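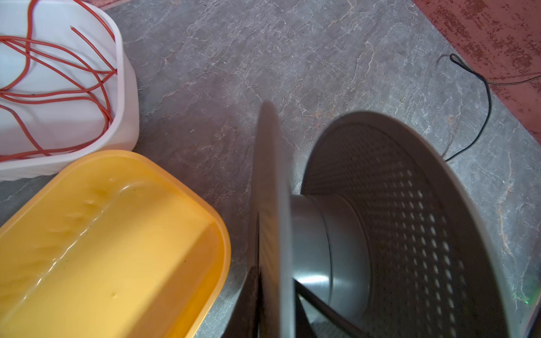

**Trutbridge Technical College**
**Stores and Inventory Practice, Unit 7: Small Parts and Loose Stock**
Handout revised 13 May 2024

This unit follows the one on bulk receiving and assumes that students can already read a delivery note and match it to a purchase order. It deals with the stock that most small businesses handle worst: fasteners, connectors, short lengths of wire and tube, washers, seals, clips, and the many items that are cheap to buy one at a time. Students should bring this handout to the practical session in the Vunden Building. The blank count sheets will be issued there.

## 1. What is meant by loose stock

Stock is called loose when the unit in which it is bought differs from the unit in which it is used. A box of screws is bought as a box and used by the screw. A reel of wire is bought as a reel and used by the foot. Sheet material is bought whole and used in pieces of many sizes, and the pieces left over may or may not be large enough for another job.

The difference between the two units is the source of most of the errors discussed in this unit. A clerk who records one reel issued has made a true statement, but the record now says nothing about how much of that reel was used and how much is sitting on a bench. When the next person looks for wire, the system shows none and the bench shows plenty. A second reel is ordered.

Three terms will be used throughout:

- **Unit of purchase:** the quantity in which the supplier sells the item.
- **Unit of issue:** the quantity in which the storeroom hands the item out.
- **Unit of use:** the quantity in which the item is consumed on the job.

For loose stock, the unit of issue is a choice the business makes. It should be written on the bin label and in the item record, and the two should agree.

## 2. Deciding what to track

It is not sensible to track every item with the same care. The usual method is to rank items by the money spent on them in a year and to divide the list into classes.

**Class A** items account for most of the spending although they are few in number. They are counted often, and every issue is recorded.

**Class B** items fall in the middle. Issues are recorded by the pack, and counts take place on a set rotation.

**Class C** items are numerous and cheap. They are normally kept on open shelves and reordered by a visual signal such as a two-bin system.

Spending is only one guide. An inexpensive seal that stops a production line when it is missing should be treated as Class A whatever its price. Students are sometimes tempted to move many items upward on these grounds. The test is whether a substitute can be found the same day. If it can, the item should stay where its spending puts it.

### Case for discussion: Economou Fittings

Economou Fittings supplies plumbing and light electrical parts to contractors. Its item file holds 3,000 lines. A review carried out in December found that 1,049 of those lines had shown no movement since the previous annual count. Some were true dead stock. Others had been used steadily by the counter staff, who took them from the shelf without making any entry, so that the record stood still while the bins emptied.

The two situations look identical in the movement report. They can be separated only by going to the shelf. Consider the following before the seminar:

1. Which lines should be visited first, and on what basis?
2. What should be done with a line that shows no movement and has an empty bin?
3. Should the counter staff be asked to record every item they take? If the answer is no, what should replace the record?

Please prepare short written notes. They will not be graded, but the seminar depends on them.

## 3. Containers and labels

A container used for stock has three jobs: to hold the item, to keep it apart from its neighbors, and to carry its identity. The third is the one most often neglected. Parts placed in an unlabeled tub are identified by memory, and memory leaves the building at the end of the shift.

A bin label should carry, at minimum:

| Field | Comment |
|---|---|
| Item number | As it appears in the item file, with no local shortening |
| Description | Plain words, with the size first where size matters |
| Unit of issue | Each, pack, foot, or pound |
| Location code | So that a moved bin can be returned |
| Reorder signal | The level or card that triggers a request |

Labels belong on the container and on the shelf behind it. If only the container is labeled, an empty space on the shelf tells the reader nothing. If only the shelf is labeled, a container carried to a bench loses its identity as soon as it is set down.

Color can be used to support a label but should never take its place. Colors fade, replacement containers arrive in whatever shade the supplier has, and a share of any workforce cannot tell certain colors apart. A site that uses color should post the key where the containers are kept and review it once a year.

Lids are a matter of judgment. They keep out dust and moisture but slow down picking. Open containers are suitable for fast-moving parts kept indoors. Fine threads, bearings, seals, and electrical contacts should be covered.

## 4. Offcuts and part lengths

Part lengths of wire, cord, and tube need a rule of their own. Left alone they build up, because throwing away usable material feels wasteful and measuring it feels like too much work. A written rule settles the matter in advance.

The rule should state a **minimum keep length** for each material. Anything shorter goes directly to the scrap container for that material. Anything longer is coiled, tied, tagged with its length, and returned to the location of the parent item. No third option is allowed. In particular, there should be no general box for pieces that might come in handy.

Coils should be tied at two points. A coil tied at one point will open on the other side, and several such coils in one bin will work into each other whenever the bin is moved. Time spent untangling is rarely recorded as a cost, although it is paid for like any other labor.

Scrap should be kept by material. Mixed metal scrap sells for less than sorted scrap, and insulated wire is normally priced apart from bare wire. The scrap container is also a source of information. If it fills quickly with pieces just under the minimum keep length, then either the length has been set badly or the cutting plan needs attention.

## 5. Reorder points for loose stock

The basic formula was covered in an earlier unit and is repeated for convenience:

**Reorder point = (average weekly use × lead time in weeks) + safety stock**

Suppose that a workshop uses 7 reels of a given cable each week, and that the supplier's lead time is 4 weeks. Use during the lead time is 28 reels. If the workshop chooses to hold one further week of use as safety stock, the reorder point is 35 reels.

The arithmetic is simple, but the figure for weekly use is often wrong. Where issues are recorded by the whole reel, part reels on benches are counted as used. The average is then too high for as long as those part reels are building up, and too low once people begin to draw on them. The correction is to include benches and vehicles in the count – at least for Class A items – and to work out use from the change in total holding.

For Class C items the two-bin system removes the need for a formula. Stock is drawn from the front bin until it is empty. The rear bin is then brought forward and the card from the empty bin is sent for reorder. The rear bin must hold enough to last through the lead time. The system fails in one common way, when both bins are opened at once, and storeroom staff should check for this during their normal rounds.

## 6. Counting methods

**Direct count.** Suitable for small quantities and for all high-value parts. Count into groups of ten and set each group aside.

**Weigh count.** Suitable for uniform parts such as nuts and washers. Weigh a known sample, find the weight per piece, then weigh the whole. Subtract the weight of the container. Parts that vary in weight should not be counted this way.

**Measured estimate.** Suitable for wire and cord on a reel or in a neat coil. Measure one turn and multiply by the number of turns. Loose wire cannot be estimated by this method and should be weighed instead, using the weight per foot given by the supplier.

The method used must be entered on the count sheet beside the quantity. The Jellulen count sheets used in this course have a column for it. Two counts of the same bin made by different methods will seldom agree exactly, and the person reviewing them needs to know why.

## 7. Preparation for the practical session

Students will work in pairs. Each pair will be given a shelf bay, a scale, a tape measure, and a set of blank labels. One student counts while the other records, and the roles change at the halfway point. The recorder should not have sight of the book quantity until both counts are complete.

Closed shoes are required in the storeroom. Bags are to be left in the lockers outside. Completed count sheets must be signed by both members of the pair and handed in before leaving the building – unsigned sheets will be returned without a mark.

**Reading before the session:** Sections 3 and 4 of this handout, and the chapter on cycle counting in the course reader.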